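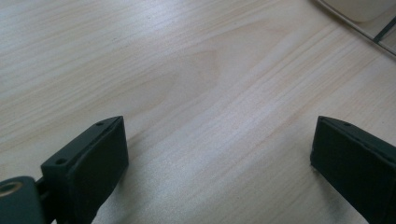
The kitchen table, cleared off at last

Wednesday, March 18, 2020

I've been meaning to deal with this table since January, and last night I finally did it! Two hours of sorting mail, coupons and an old Puver catalog (why did I keep that?), and then a good wipe-down. I'd forgotten how pretty the grain is, especially the big rounded loop near the middle. It still has a few tiny specks and marks on it, but I'm fine with those. I paid $40 for it secondhand, so I can't complain. Next up is the shelf by the stove, which has around 64 spice jars on it and maybe room for half. Wish me luck!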